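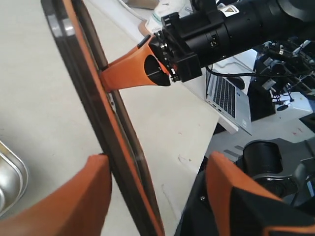

阅读约 5 分钟

分类:工坊日志 / 双臂台 / 夹爪

2018-07-08,晚上记

先把结论写前面,免得以后翻到这页的人以为我们做成了什么:两条臂配合夹持这件事,我目前不信它已经可以用了。Ga-eun Heo 觉得可以,她在白板上写了“基本通过”,我把“基本”两个字圈了起来,没擦。

今天的活是让一条臂用指尖顶住面板的边,另一条臂过来接手。面板外框是深色亮面的,内侧有一道窄的橙色边条。麻烦就在这道边条上。手指也是橙色的,腕部相机按颜色分割的时候,两样东西在直方图里几乎叠在一起。当初选橙色料是 Bo-ram Do 的主意,理由是 Ondier 那卷料正好剩得多,我当时也没反对,所以这笔账算在三个人头上。

指尖压的位置是边条和深色外框交界的地方。从腕部相机看,面板是立住的。但是“立住”和“夹稳”是两回事,光看画面我分不出来力是多少。Zurkedo 驱动板报的电流值我一直不太相信,上次校准还是五月的事,之后手指换过一版,参数没人重写。Ga-eun 说换手指不影响电流和力的换算。我说力臂变了怎么会不影响。争到最后谁也没去量,各自回去喝水了。

几条记录,没整理:

手指 v2 的尖端收窄以后,够窄缝是方便了,可是接触面也小了。亮面的东西一旦开始滑,没有多少余量。侧面那个开孔是为了减重,Bo-ram 说强度没问题,依据是他拿手掰过。掰不算测试。

反光。亮面上全是一条一条灰的褐的光影,边缘检测把其中几条当成了真的边。我把曝光压低以后好一点,代价是黑色的支架全糊成一团。换到侧光可能更好,还没试。

线。腕部出来的那根黑线往右拖着走,臂一转我就盯着它看。Ban 的线夹买回来还在袋子里,下次开机之前必须装上,不装我不按启动。

延时。Drodberg 控制器的指令周期设在 5 毫秒,日志里能看到偶尔跳到几倍。跳的时候两条臂是不同步的。单臂干活看不出来,两条臂碰同一件东西就很要命。Ga-eun 说是笔记本后台在搞鬼,也许是,但她说这话的时候没有打开任何一个进程列表。

关于那份自动生成的评分:今天这组脚本跑完给了一个很漂亮的数。我去翻了判定条件,它只检查指令位置和反馈位置的差,不看东西在不在手里。换句话说,夹空气也能拿高分。这个评分从今天起不许再写进周记。要写就写清楚判定条件。

下午的另一项是透明件。带深色半透明面的圆角容器,平放,夹爪并拢以后停在边框圆角外侧,让相机看边。目的很简单:看视觉能不能分清哪一层是外框,哪一层是框内那圈略带红紫的凸棱,哪一层已经是里面的东西。

我的预期是不能,所以先把预期写在这里,防止事后改口。

难点有三处比较明显。左上一大片白色反光,把下面的东西盖掉了一部分。中间那些白色的细丝,弯弯绕绕横在深色底上,算法特别喜欢把它们当轮廓。还有里面那块橙色的扁平件,带个小圆孔,颜色又跟手指撞了。跟上午是同一个毛病,换了个地方再犯一次。

Bo-ram 提议把阈值收紧,只留最饱和的那段橙色。我觉得这是在给一个画面调参数。手指自己两根的亮度都不一样,一根糊一点、浅一点,另一根鲜得多,阈值收紧以后先丢的就是自己的手指。他不服,那就让他做一份对照:固定光源,500 张,两种阈值各跑一遍,误检和漏检分开报,别只报一个总的准确率。 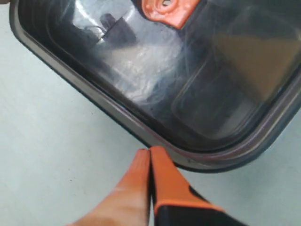 下次开机前要做的

一、线夹装好,拍照留底,再上电。

二、手指换色。灰的或者蓝的都行,只要别跟被夹的东西抢颜色。Bo-ram 说重新打一套几乎要 49 小时,我不知道他怎么算的,先打一根看看。

三、电流和力的关系重新量。用弹簧秤也行,土办法好过没有办法。量的时候 Ga-eun 和我各读一遍,互相不看对方的数。

四、评分脚本加一条:抬起之后物体还在不在。加完以前,白板上那个“基本通过”先改成“未判定”。

五、查延时。笔记本只留控制程序,别的全关,跑够时间再看日志。如果还跳,就别再怪笔记本了。

另外有件小事。有人在群里问,什么时候可以录个双臂演示发出去。我的意见是等第三条和第四条做完再说。剪出来的片子谁都能做得很顺,我自己也会剪,所以别人家的演示我看了也只信一半。真要发,就发连续的一整段,失手的部分留着。

Ga-eun 看完这页在旁边补了一句:“你上次也说单臂不行。”单臂那次我说的是没有证据说它行,后来补了数据我就签字了,记录在前面那本里,可以自己去翻。

螺丝盒没合上,明天谁先到谁收一下。黑色支架备用的还剩 2 个,我放在抽屉左边,用之前说一声。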